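Two-panel work table with a step in the middle: where do I put the power strip?

Posted in Workrooms and Desks
351 views, 4 following

Tamara Ardeleanu

Hi all! I finally have a real work table and I am so happy with it. It's a big beige one from Lendero that runs nearly the whole width of the back wall, and it comes as two panels, one toward the wall and one toward you. After years of gluing and soldering on a kitchen counter this feels like a ballroom.

My trouble is power. The two panels don't sit quite level, so there is a shallow step running all the way across. I'd like a strip with three sockets within easy reach, and the wall outlet is off to the left behind a bookcase. Do I put the strip on the front panel where my hands are, push it back against the wall, or hang it under the table? I'd rather not drill into the top. And does a cord lying across the table drive you crazy after a while, or do you stop seeing it?

Kadir Çınar

Oh, I love this topic, and I have the same sort of setup, so you've come to the right person! Three sockets, white strip, beige top in two panels. I've tried it in every spot you mention and I keep coming back to the front panel.

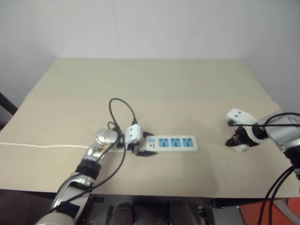

3 min read

The strip lies flat with the sockets facing up, and the cord goes off to the left across the front panel. Blue socket faces are a lovely thing to have on a white strip, by the way. I can find them without putting my glasses on.

Why the front? Reach, mostly. With the strip against the wall I was leaning over whatever I was working on every time I wanted to swap a plug, and one evening I put my sleeve straight into a tray of wet varnish. Under the table was worse (I spent half of August on my knees with a flashlight). Up front I can hold the strip with one hand and plug in with the other, and that matters more than you'd think, because a light strip slides all over a smooth top if you go at it one-handed.

A few things that helped me:

Keep the whole strip on one panel. If it straddles the step it rocks, and you'll feel it every time you push a plug in.

Let the cord come in from the side where your outlet is. Yours is on the left too, so point the cord end left and leave a bit of slack. A tight cord will turn the strip on you.

Put the switch where you can get at it without crossing over a plug. I like to turn mine off before I change anything over.

If you want it to stay put, use removable mounting strips, the kind that peel off clean. Two of them, one near each end. No drilling! Try them on the underside of the table first to see how the finish takes it.

As for the cord on the tabletop, I stopped noticing mine within a week. Black cables on a pale top bother me more than white ones, so if you're buying an extension anyway, go for white — it almost disappears.

Do post a picture when it's set up. A long bare table against a white wall is such a nice thing to start from.

Lungu48

Under the table. Cable tray from Wusten, clamps on, no holes. Done.

Measure the depth of your table first, mine hit my knees.

Tamara Ardeleanu

Thank you both! Kadir, the varnish story settled it. I put the strip on the front panel last night, cord to the left, and it's so much better than I expected. The rocking thing is real too, I had it right over the step at first and it wobbled like a bad chair. Mounting strips are on my list for the weekend. Lungu, I'm saving the tray idea for the lamp cables, and I'll measure before I buy.

Does anyone know if the removable strips hold up next to a heat mat? Mine gets pretty warm on one side.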